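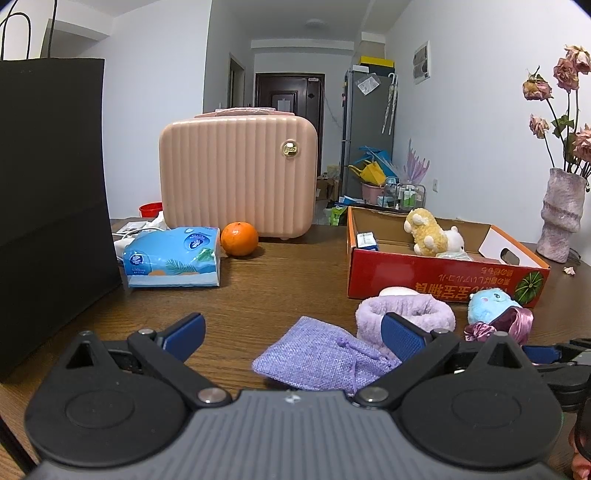
March 23, 2021

I have been putting off this post because I wanted to live with the Fleradance kit for a while before saying anything, and then a while turned into most of February and a good piece of March. A few of you wrote after my last post to ask whether I was still enjoying it. I am! I have complaints too, and I'll get to them, but I still look forward to picking the thing up after supper.

For anyone new, the kit is a pair of two-fingered grippers that you work by hand, and you use them to record demonstrations for a robot arm to learn from. I ordered mine from Mason, the little shop in Grillville that carries hobby robotics parts, and paid for the home version with the year of training service included. The service is called Marquez, and it takes your recordings and sends back a practice model. You can buy the grippers alone, but I think most beginners would be glad of the service (I certainly was).

The part I like best is the soft blue pads on the fingertips. I came to this from a cheap claw with hard plastic tips that dropped everything, and the difference is lovely. My usual session is at the dining table with whatever is already on it, so a drawstring pouch, a plush toy or two, a satin scrunchie, a mandarin, the pack of tissues. Cloth things are the hard ones. A pouch sags between the fingers and you have to learn to come at it low and slow, and I spent one whole evening on nothing but the pouch and went to bed quite pleased with myself.

My complaints are mostly about the weight and the paperwork. The body is wide, and with a gripper in each hand my wrists are done after 20 minutes, so I take a break and put the kettle on. The manual is 273 pages long and the chapter you need first, on calibrating the fingers, is chapter 11. I read it twice. The second time I skipped the diagrams and it made more sense, which I can't explain. The service also stops taking uploads at 2000 clips for the year on the home plan – plenty for me, but a family sharing one kit might run through it.

Lately I have moved on to the sponge. It's a flat block, easy to see and easy to reach, and I like to leave the roses and the toys and all the rest where they are so that the gripper has to find its way in past a bit of clutter.

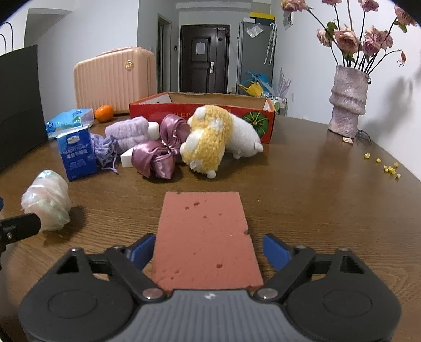 Do you need to own a robot arm before you buy the kit? You can record and upload everything without one, and the practice model plays back on an ordinary laptop, so the arm can wait until you know you like the hobby.

I don't own one yet myself. I have my eye on a small one at Mason, and I'll write about it if I ever clear a shelf to put it on. Next time I want to try the mandarin with my left hand, which so far has been hopeless at anything round.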